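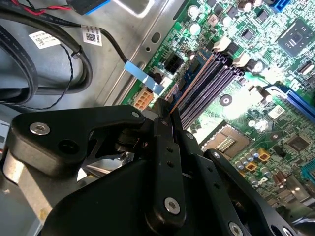
27/06/2018. Third week with the arm on the memory step, bench side of the Drirard line. Officially it takes the fiddly part away from us. Unofficially it has moved the fiddly part to Perrine Besson, who now spends her mornings teaching it where a slot is. Today's board has four dark purple slots and the two latches at the upper ends stand open, so it gets the same courtesy a new hire would. The loose black cabling on the left is still our department. The arm has no opinion on cables and I envy it.

Batch is 300 cases. Ginette Rey used to do this step by feel while discussing her kitchen remodel. She is now listed on the schedule as "process supervisor," same chair, same pay, and she has to press a green button every 30 minutes to prove she's awake. She asked who checks on the arm. Fair question, passed along to Lacroix, no reply yet.

Faustine wants the error log written in words. Code 3311 means "contact early" or "contact late" depending on which manual you open. I've taped both definitions to the cabinet.

To do:
Ask Margaux whether latch opening stays a hand job after the April layout goes away
Second stool for bench 201
Tie back cables before loading (me)
Find out where the good screwdrivers went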